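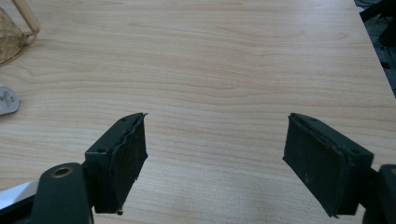

Bench top, pale laminate, long grain running left to right.

September, 9.40

Table 2 is back on the bench list. The top is pale laminate with a wavy grain and a slight gloss, and the gloss is what we need to settle before the winter orders. Verena Sutter wants the same top for the Flillach reading room and asked how it holds up to cleaning.

Cleaner first. Gitadine diluted, wiped on with a cotton cloth along the grain, left for 2 minutes, wiped off with plain water. Then the Otero soap on the other half, same cloth type, same wait. No difference I could feel by hand. Under the window lamp the Gitadine side looked a touch flatter, but I would want a second pair of eyes on that.

Rub test still to do. Engelbert Rüegg suggests 2,000 strokes with the felt block, stopping every 200 to look. I would rather go to 200 by hand first and see if it is worth setting up the long run – the jig needs a new strap anyway.

Notes on the light: gloss is hard to judge from straight above. Bright patches move when you do. Stand at the short end, lamp low, and look along the grain. Please all use the same spot, I have put tape on the floor.

Offcut 29 from Widmer is the reference piece. It lives in the flat drawer, wrapped. Do not clean it and do not use it as a coaster.

14.15

Verena rang. Reading room will use hot drinks, so add a cup ring test. Tea and coffee, overnight, one of each cleaner afterwards.

To do: strap for jig, more cotton cloths, ask Widmer if the edge strip comes in the same finish.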